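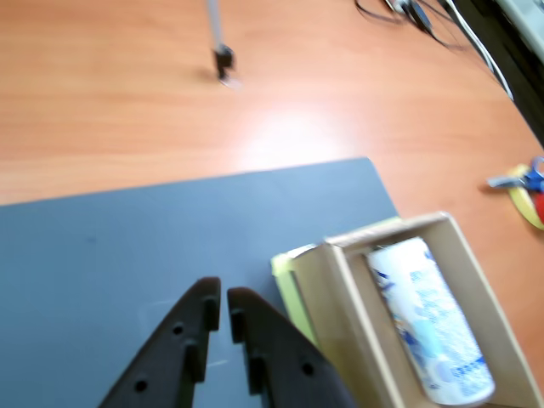

The Roltix finger set is sold by Firkanetti as a drop-in replacement for whatever came on your arm, and I have had it on mine long enough to have opinions about the word "drop-in." The kit is a pair of fingers, a bag of screws, a leaflet and a month of access to the practice service, where you record yourself doing small chores by remote control and somebody at the other end tells you how you did. My chore, most evenings, is packing. A can goes in a cardboard box, or comes out of one, over a gray mat, and the scissors stay parked off to the right where I keep meaning to move them. The two black fingers have ridges along their inner edges and a few round holes through the plate, and those ridges are most of what you are paying for. The rest of this page is the notes that go with the gallery, for people thinking of buying the set and for the three or four who wrote to ask if I was still alive.

Page last touched 6 April 2021. – Glória Bastos

## What came in the packet

The fingers arrive wrapped separately, as if they might fight. The screws come in a bag with one more than you need, and I spent a good part of my first evening looking for the hole it belonged in. It doesn't belong anywhere. The leaflet mentions it on the back, under "Spares," after the section on disposal.

The mat is a Kistance one, and Firkanetti will try to sell you that too when you reach the checkout. Buy it. Any matte mat would do, I suppose, but my tabletop throws the ceiling light straight back at the camera in a big white patch, and over the mat the picture at least holds still in tone. I don't have a second table to compare with. I have this one, and it is shiny.

## Fitting

Firkanetti claims a fitting time that I won't repeat, out of kindness. Plan on an evening. You take the old fingers off, you put the new ones on, you discover that left and right are decided from the robot's point of view, you take them off and put them on again. There's a diagram. In the diagram the arm is facing you. On my desk it faces away from me, like a teenager.

Tighten the inner screws last. If you do them first the fingers close a little crooked, tips meeting before the bases, and you can chase that for a long time in the software before you think of the screwdriver. Support did tell me this, in a reply that began "As stated in the leaflet." I read the leaflet again. It's stated under "Storage."

## Cans

The can is the standard test at my place, mostly on account of how many cans I have. The service lets you choose a task and a target number, so I set it to 100 attempts, picking a can out of an open box and setting it down on the mat. The Roltix fingers managed 78. I had guessed lower and told people so.

The ones that failed did so in much the same fashion. A can lying on its side at a slant across the box gives you a nice long curved flank to grab, and if the fingers come down square to it, fine. If they come down a bit twisted, the can rolls against the wall, you follow it, it rolls the other way, and you're now playing a very slow game of table hockey against your groceries. The pointed tips help in the corners, where my old blunt fingers used to meet the cardboard and push the whole box along the table. They also, when I'm careless, go into the cardboard. The box has been retired twice.

Standing cans are easier. Anyone selling you a gripper will show you standing cans.

## Scissors

I ran the same target with my blue-handled scissors, flat on the bare tabletop, and got 58. Flat things on a flat surface are the classic misery and I'm not going to pretend Roltix has solved it. You have two choices. You can go for the handle, which gives you something with a bit of height to close on, or you can go for the blade, which gives you a nice view of the blade staying exactly where it was. I went for the handle after the first few.

If your own work involves coins, cards, or paper of any sort, buy something else, or buy a dog.

## The practice service

This was the part I expected to resent. You connect, the service puts up a task ("move the can," "close the flaps," "put the tool back"), you do it with the controller, and it keeps the recording. A day later there's a note. Mine have been polite and rather short. "Slower near the box." "Slower near the box, please." "Thank you for going slower."

They have a point. I drive too fast. Plenty of my recordings are a smear of motion with a can in it somewhere, and the reviewer marks those down, since a learner program can't get much from a smear. I've now set the speed limit in the controller to the second-lowest setting, which feels like stirring cement, and my marks have gone up. I miss the old speed. The box doesn't.

The service also wants you to tidy between attempts. I didn't at first. My cables run across the far corner of the table, a black one and a white one and whatever they've knotted themselves into, and I assumed that since the arm never goes there it wouldn't matter. The reviewer's note said "Consider cable management." I considered it.

## Holes

Three separate readers have asked what the round holes in the fingers are for. I asked Firkanetti. The answer was that they are for attaching accessories, and the accessories are planned for July. I asked which July. I'm told it was a good question and has been passed on.

In the meantime I've threaded a rubber band through one pair to see if it would help with the scissors, and it did, for a short while, until the band left the table at speed. I did not record that attempt under its proper name.

## Wear

The ridges have held up better than I thought. I look them over every so often under the desk lamp, and they still feel sharp to the thumb. The tips have picked up some scratches, all mine. The mat has a few scuffs and one small dark spot on the left that won't come off with a damp cloth, and I've stopped trying. It makes a decent landmark. I park above the spot when I want the arm out of the way, and if the spot isn't where I expect it, then I've knocked the mat again and had better square it up before going on.

## Price and buying

I paid full price. I mention it since a reader accused me of being sponsored, which was flattering. The dealer I used is Morais, who sell the set with the mat and will swap the screws for the longer kind if your mount needs them; you have to ask, and you have to ask by phone. My order was number 1211 and it came in a box far too large, which is now the packing box, with a fresh one standing by. So in a sense the kit does include a test object.

The subscription renews by itself after the free month. The switch to stop that is under "Profile," then "Preferences," then "Other," and it's a checkbox that says "Do not not renew." I read it aloud several times before clicking. I seem to be subscribed.

## Would I buy it again

Yes, with grumbling. For cans, jars, bottles, tape rolls and anything else you can get your fingers around, they're the best pair I've put on this arm, and I've put on four. For flat stuff they're a bit better than hope. The leaflet should be rewritten by someone who has met a screw.

## Odds and ends from the mail

**Will they fit the older mount?** With the longer screws from Morais, yes. Without them they fit for a minute or so.

**Do you need the Kistance mat?** Answered above, but the question keeps coming. A dull gray surface of any make should serve. Cut a corner off a big one if you have to.

**Can you film glass?** I haven't, and I like my glasses.

**Does the reviewer have a name?** The notes are signed "Review." I've started signing mine "Operator." Relations are cordial.

**What's next on the page?** Closing the flaps of the box with the can inside. I'm at the stage where one flap stays down while I do the other, and then it comes up again to see what I'm doing. Results go here when there are any, and until then I'm going slower near the box.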